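Report on the Visit to the Lamness Furniture Works

On Saturday, members of the Setden Adult Education Center visited the Lamness works, where tables and benches are made for schools, libraries and public offices. The group was received at 10 a.m. by Ningsih Raju, head of production, and the visit lasted until early afternoon.

The company moved to its present site from smaller premises in Grulik. The old building had no loading dock, and finished tables had to be carried out to the street by hand. The new hall covers 2833 square meters on a single level.

Timber storage and drying

Boards are stacked on arrival with thin strips between the layers so that air can pass on every side. Ms. Raju explained that a board which has not settled will move after it is glued, and that most complaints in the early years came from this cause. Each stack carries a card with the supplier and the month of delivery. Members asked several questions about knots, which the company accepts on the underside of a top but not on its face.

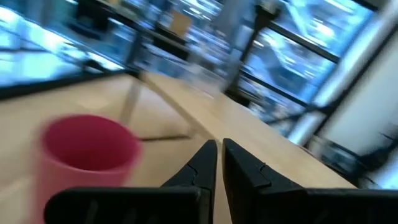
Tops and frames

Strips of wood are glued edge to edge, clamped overnight and sanded the next morning. The finish is an oil, applied in two coats. Metal legs are bought in from Kahraman, a workshop in the same district, and are painted black before delivery. A fixed frame is preferred for public buildings - folding legs were offered for a time and then withdrawn.
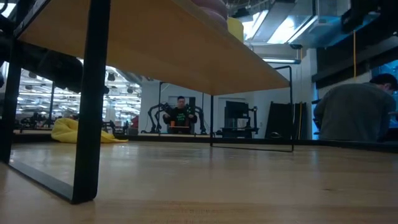 The company also takes back worn tops for sanding. Hafiz Halim, who manages this service, told the group that 70 tops were returned by one library alone and went back into use before the fall term. The charge is well below the price of a new table, although customers must arrange their own transport.

Lunch was served in the canteen. The Center thanks the staff for their patience with a long list of questions.

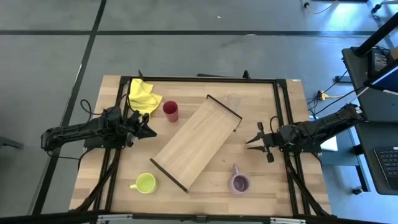 Can other groups arrange a visit?
Groups of up to 12 people are received by appointment, and requests should be sent to the Lamness office in writing. Closed shoes are required in the hall.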